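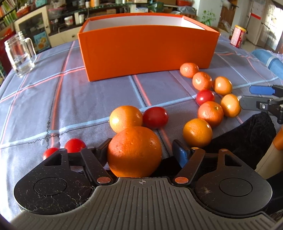
Setup and care notes for the Yurt hand-held gripper pair, used for the Prutus fruit sorting recordings. Last revised 3 Jun 2022.

## Before a session

- Wipe the gripper bodies with a lint-free cloth. The black housing picks up fibers from table covers.
- Check that both finger linkages swing freely on their pivot pins.
- Press each pad with a thumb. If it shifts, reglue it and leave it overnight.
- Close the fingers on a large orange and lift. If it slips, clean the pads with soapy water and try again.

## Service

Replace the pads every 2,000 grasps. The left unit is at 1,765 and the right at 547, after its pad change. Spare pads come from Nurkance, 2 to a pack. Do not use the Pristard ones; they are too thick and the fingers stop short of closing.

Pivot pins get one drop of light oil. Keep oil off the pads.

## Known issues

- Left unit squeaks when opened fully. New linkage due in August.
- Small tomatoes bruise if the handle is squeezed all the way.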